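Die Teile auf dem Tisch

24. Aug. 2025

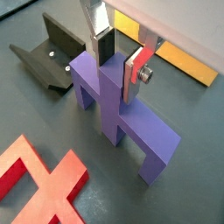
Foto: Elias Akl

Seit März beschäftige ich mich wieder mit Steckpuzzles, und weil zwei Leser nach dem letzten Eintrag gefragt haben, wie ich eigentlich damit anfange, schreibe ich heute darüber etwas länger. Ich bitte um Nachsicht für mein Deutsch. Ich lebe nun lange genug hier, dass ich keine Ausrede mehr habe, aber bei den Artikeln bin ich immer noch vorsichtig wie auf Eis.

Mein Großvater hatte in Kasside eine Schublade voll mit solchen Sachen. Es waren Knoten aus Olivenholz, die man auseinandernimmt und dann einen Nachmittag lang nicht mehr zusammenbringt. Als Kind habe ich gedacht, dass es dafür einen Trick gibt, den die Erwachsenen kennen. Mein Großvater hat aber auch oft lange gesessen, mit der Brille auf der Stirn, und hat das gleiche Stück immer wieder gedreht. Die Schublade ist bei meiner Tante geblieben, und ich habe nie gefragt, ob ich etwas davon haben darf. Jetzt traue ich mich nicht mehr.

Der lilafarbene Satzteil hat mich in diesem Sommer die meiste Geduld gekostet. Er ist aus geraden Balken aufgebaut, mit einem Rücken in der Mitte und kurzen Armen, die im rechten Winkel abgehen. Wenn man ihn hinstellt, sieht er für mich aus wie ein Buchstabe aus einer Schrift, die ich nicht gelernt habe. Ich nenne ihn bei mir »den Schreiber«. Der rote daneben ist ein Kreuz und hat eine rechteckige Öffnung, durch die man auf die dunkelroten Innenwände schaut. Mit dem Kreuz habe ich mich schnell angefreundet. Mit dem Schreiber nicht.

Das Schwierige an einer solchen Form ist, dass man sie im Kopf immer falsch herum hat. Ich weiß, dass ein Arm nach links geht und einer nach rechts, ich drehe das Teil einmal um, und schon bin ich nicht mehr sicher. Bei einem gewöhnlichen Puzzle aus Karton gibt es oben und unten, es gibt ein Bild, es gibt den Himmel und das Dach. Hier gibt es nur die Länge der Arme und die Lücken dazwischen. Man muss die Lücken lesen. Ich habe lange gebraucht, bis ich das verstanden habe, weil ich immer auf das Feste geschaut habe.

Ich stelle darum die Teile gern zuerst auf, bevor ich etwas stecke. Legt man so ein Stück flach hin, sieht man seinen Umriss, aber man vergisst leicht, wie dick es ist. Stellt man es auf die Füße, dann sieht man den Schatten in den Zwischenräumen, und plötzlich wird klar, wo ein anderes Teil durchpassen könnte und wo nicht. Ein dunkler Tisch hilft dabei sehr. Auf der hellen Platte in der Küche verschwimmt mir alles, besonders am Abend mit der Lampe von der Seite. Auf dem dunklen Grau stehen die Farben ruhig da, und die Kanten bleiben scharf.

Mit der matten Oberfläche bin ich auch zufrieden. Mein erster Satz, den ich vor Jahren bei Laren gekauft habe (das Geschäft gibt es nicht mehr, dort ist jetzt eine Reinigung), war glänzend lackiert. Das war schön im Regal und furchtbar beim Spielen. Jede Fläche hat gespiegelt, und nach einer halben Stunde haben mir die Augen weh getan.

Ich habe mir angewöhnt, ein kleines Heft zu führen. Auf jede Seite zeichne ich ein Teil, von vorn und von der Seite, und dazu schreibe ich, womit es sich verbunden hat. Das Heft hat inzwischen 162 Seiten, davon sind viele durchgestrichen. Meine Frau sagt, es sieht aus wie das Tagebuch eines Menschen, der nur Treppen gesehen hat. Beim Schreiber stehen vier Seiten voller Fehlversuche, die meisten davon vom gleichen Abend. Ich habe immer versucht, zuerst den längeren Arm unterzubringen, und dann war für den kurzen kein Platz mehr.

Gelöst habe ich es schließlich beim Telefonieren. Ich habe mit meinem Bruder gesprochen, es ging um den Führerschein seiner Tochter, und dabei haben meine Hände einfach weitergemacht. Als wir aufgelegt haben, war das Stück drin. Natürlich habe ich es sofort wieder herausgenommen, um zu sehen, wie ich das gemacht habe, und dann habe ich noch einmal 40 Minuten gebraucht. Man muss es kippen, während man es schiebt — beides zusammen, und ziemlich langsam.

Was ich noch empfehlen kann, wenn jemand anfangen möchte: nicht alle Teile gleichzeitig auf den Tisch legen. Ich nehme zwei, höchstens drei, und der Rest bleibt in der Schachtel. Nach 15 Minuten ohne Ergebnis wechsle ich eines davon aus. Und man sollte die Farben nicht als Hinweis verstehen. Bei manchen Sätzen gehören gleiche Farben zusammen, bei anderen haben sie mit der Lösung nichts zu tun, und ich habe mich dadurch schon mehrmals für ganze Wochenenden auf einen falschen Weg gebracht.

Nach der Lösung im Internet suche ich nicht. Es ist kein Stolz, oder nur ein bisschen. Aber einmal habe ich bei einem Knoten, den mir ein Kollege aus Tanine mitgebracht hat, nach einer Woche nachgeschaut, und danach habe ich ihn nie wieder angefasst. Er liegt im Flur in der Schale mit den Schlüsseln. Das tut mir heute noch leid, er war gut gemacht.

Als nächstes möchte ich ein Teil selbst aussägen. Ich habe eine Leiste gekauft und eine kleine Gehrungslade, und die Zeichnung aus dem Heft habe ich schon in doppelter Größe übertragen. Ob die Winkel am Ende stimmen, ist eine andere Frage. In der Schule war ich im Werken nicht gut, mein Vogelhaus hat man nur aus Höflichkeit aufgehängt. Wenn jemand von euch weiß, welchen Leim man für so kleine Stoßflächen nimmt, schreibt es mir bitte in die Kommentare. Der weiße aus dem Baumarkt hat beim Probestück nicht gehalten, vielleicht habe ich aber auch zu früh daran gezogen.

Elias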